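Subject: Re: [kunotgate-residents] Council leader in hospital, who is acting?

Hello all,

Replying to Chang-ho's message from this morning, quoted at the bottom. I phoned the town clerk's office at lunch and wrote down what they told me.

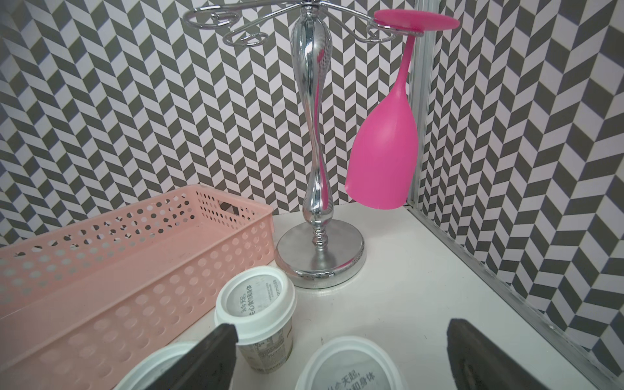
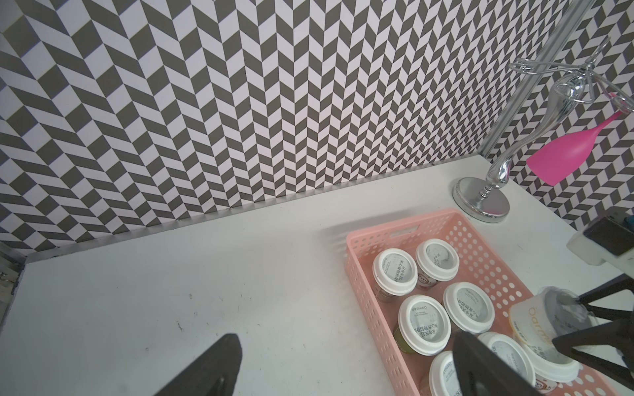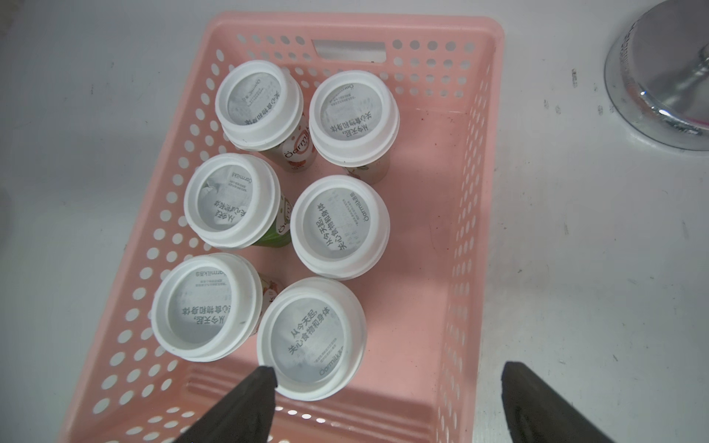
1. Who is in charge

The deputy leader has been acting leader since the resignation letter was accepted. She can sign routine orders and chair meetings. She cannot change the budget without a full council vote. The hospital stay makes no difference to any of this – the resignation had already gone through.

2. The Altomeck bus contract

It is on hold. The outgoing leader had not signed it, and the acting leader wants the full council to look at it first. Until then the Lund route runs on the old timetable, including the 20 minute gap after the school run.

3. The petition

Our petition has 1096 signatures and was logged by the clerk. It does not lapse because the leader resigned. It goes to the next meeting of the full council, in August, and one person may speak to it for 3 minutes. I have put my name down, but I will gladly hand it over to someone who speaks better than I do.

4. The special election

The clerk must give 55 days' notice and has not done so yet. The notice goes up outside the Preltden office and in the library window.

On his health, the office would only say that he is comfortable and is staying in on his doctor's advice. Cards can be left at the front desk in Preltden and they will be sent on.

Chang-ho Hwang wrote:
> Does anyone know who is running the council now? The radio
> said the leader is being kept in hospital for more tests and
> the item ended there. I was told last month that the bus
> contract would be signed before the summer break. Is that
> still happening? Also, does our petition still count, or do we
> have to collect the names again? I have the paper sheets at
> home if they are needed.

Chang-ho, please keep the paper sheets. The clerk may ask to see the originals before the meeting.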